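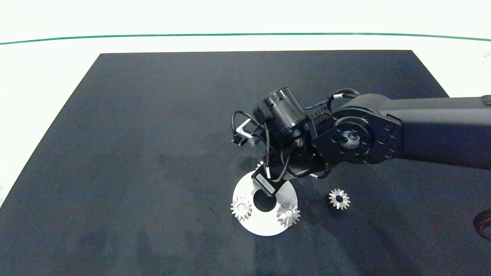

Old gears find a second life at the Kuvar repair room

2018-06-29

If you have a mantel clock that quit on you years ago, or a wind-up toy train that only goes in sad little circles, Gordon Beaudoin would very much like you to dig it out of the closet and bring it in. The small-parts bench at the Kuvar repair room opened to the public this month, and it has already become the busiest corner in the place, which surprised everyone who works there except Gordon, who had been asking for it since February.

The bench deals in the little things: gears, springs, pins, and all the other bits that are usually the reason a perfectly good machine ends up in the trash. Visitors bring in whatever has stopped turning, and the helpers open it up, clean what can be cleaned, and go looking through the gear drawers for a match to anything that can't be saved. There are 51 drawers now, up from 22 when the room first began setting parts aside, and most of what is in them came out of clocks, kitchen timers, and music boxes that were too far gone to fix.

"People will say to me, oh, it's just one tiny gear, I feel silly coming in for that," Gordon said, leaning on the counter with his glasses pushed up on his forehead. "Well, one tiny gear is the whole trouble most of the time! You wouldn't throw out your shoes over a lace."

The way of working is simple enough, and he is happy to teach it to anybody who will sit still for it. Metal gears go onto a plain plate over a dark mat while they are being sorted, and they stay on the plate until somebody has decided where they belong. Gordon learned this from an uncle who fixed sewing machines, and he will tell you about the uncle too if you have the time – it is a good story, with a flood in it and a very patient dog. The plate keeps the gears from wandering off, and a dark mat makes a dropped one easier to find than bare floor ever did. There is an older mat folded up in the back, much scratched, that he can't bring himself to part with.

Ziad Sleiman, who keeps the drawers in order, sorts by width first and then by the number of teeth, and he writes the labels by hand in pencil so they can be changed. He spent a good part of the spring going through a large donation from the family of a retired clockmaker, Elie Fakhoury, who ran a shop in town for many years and saved, by the look of it, every gear that ever crossed his bench. Elie has been in twice to see how his collection is doing, and on the second visit he stayed until closing and put a cuckoo clock back together from memory, talking the whole way through.

One of the first people helped at the new bench was Imad Obeidat, who came in with a music box that had belonged to his grandmother. It had been silent for as long as he could remember, and he had carried it through three apartments without once hearing it play. The fault was a worn gear with two flattened teeth. It took a couple of evenings to find one close enough in size, and then a little careful filing, and now the box plays all the way to the end of its tune, a touch slower than it should, which Imad says he likes better anyway. He has come back since to learn how to clean the insides of a kitchen timer, and he brought cookies.

The bench is open 6 evenings this coming month, and the sign-up sheet hangs inside the front door, next to the coat hooks. There is no charge for the work itself, though a jar on the counter takes care of oil, cloths, and coffee, in whatever order they happen to run out. Visitors are asked to bring one item at a time and to bring every loose piece along with it, even the ones that seem not to belong to anything. A small jar with a lid does nicely. Please don't oil a stuck clock at home before you come – the wrong oil gets gummy, and cleaning it off takes longer than the repair.

Donations of old clocks and wind-up toys are welcome too, running or not. Ziad is especially short of very small brass gears and would be glad of any broken alarm clocks people have been keeping in a drawer. Watches with batteries can't be taken on for now, but Gordon is hoping to find someone in the fall who knows them well, and he would be pleased to hear from anybody who does.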